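Unit 5 handout – Planning and budgeting a two-arm work cell
Revised 20 April 2019. Bring it to the lab session, I won't print more.

Start with the task, then the quote. Most groups last term did it the other way around and ended up with a parts list that fit nobody's job. Write one sentence: what gets picked up, where it goes, how often. For our running case (Ollby, small returns depot) the sentence is "sort drink containers into a bin, one at a time, two arms, one table." Everything you price has to trace back to that.

Notice how little is on the table. Can, carton, bin. The costly part is the arms and the hands on the ends of them.
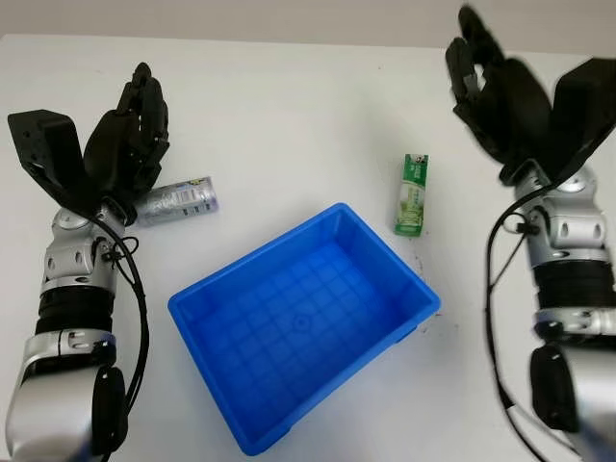 Budget lines – what goes in

Arms. Quote as a pair, ask for the single price too.
Hands. Separate line!! Multi-fingered hands are not the same budget as a simple two-jaw gripper. If a jaw gripper would do the job, say so and show the difference.
Cabling. Loops need slack at the wrist, allow for spares. Always underestimated.
Table and wall. Plain, light, matte if you can get it. Cheap.
Bins and trays. Sunton list price in the case file is $5 each, order extra, they get scuffed.
Test items. Put in $126 for the first month of cans, cartons, etc. Cartons crush, so they get replaced more then you'd think.
Training hours. Allberg quote gives 300 hours of operator time for year one. Botha says 307 for the same work. Don't average them, read what each one includes. Botha counts setup, Allberg doesnt.

Now the cycle. Groups love to multiply out a best-case pick time and call it throughput. Don't. A rigid can on its side and a tall carton are two different grasps, and the carton can tip. Time them seperately, add the misses, then work out the hourly figure.

Where does the time go? Mostly at the bin end. Reaching over is easy to estimate, letting go of a tall item inside raised walls is not.
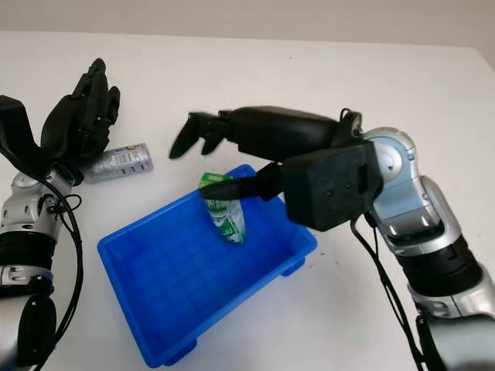
So put a contingency line on placement and label it as that, not "misc". I take marks off for misc. Also decide early if both arms work at once or take turns – changes the control software price and the safety section, and the answer has to match in both places.

Lead times. Hands are the slow item in every quote we have. If the order goes in after August you miss the term, so work backward from there. Table, trays and test items can be bought the week before.

Buy or lease: do both columns. Same period, same service cover, otherwise the comparison is worthless.

To hand in
– task sentence
– budget table, with the quote each line came from
– timing estimate for can and for carton
– order schedule
– half a page on what you would cut first, and what that does to the task

Case file and both quotes are in the course folder. Read the Botha one to the end, the service terms are on the last page.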